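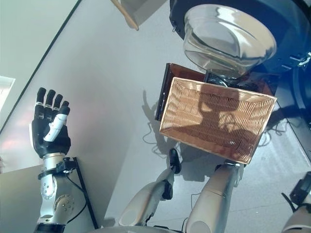
16 July 2026

Batch five is closed at 254 episodes, of which 70 are marked for review. Most of those are from before lunch, when the timestamps on the wrist stream drifted against the joint log. I restarted the recorder on Nakarix and the offset stayed flat for the remaining runs. The earlier files can be realigned with the sync script, but I want Cameron to look at the result before anything is merged.

Running total for the basket task is 3,855. Iulian thinks we should stop there and put the hours into bowls. I disagree. The starting poses are still too similar, and the last checkpoint from Sima fails as soon as the basket is turned past the angles we usually set. More of the same episodes will not fix that. I proposed a new pose list with wider yaw and a few starts close to the base – he will decide when he sees the eval numbers.

Daylight changes the head view a lot between morning and late afternoon. I have started writing the blind position into the episode notes so the trainer can split on it later.
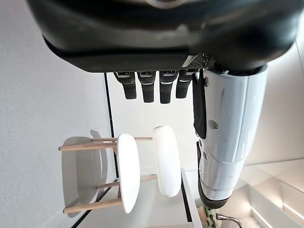
Wrist exposure is now locked. With auto exposure on, the white furniture pulled the whole stream dark and the fingertips lost their detail, so the contact labels were close to guesswork. The fixed value is saved in the Grerell config, not in the local one. Need to tell Cameron, as he tends to load the local file.

Labeling rules, again. Iulian ends the grasp segment at lift, Cameron ends it at stable hold. Both are defensible, but the data has to use one of them. I wrote up stable hold and sent it to both.

Still open: realign the flagged files, print the pose list, ask Calar for the second calibration board. Charged the spare teleop battery before leaving.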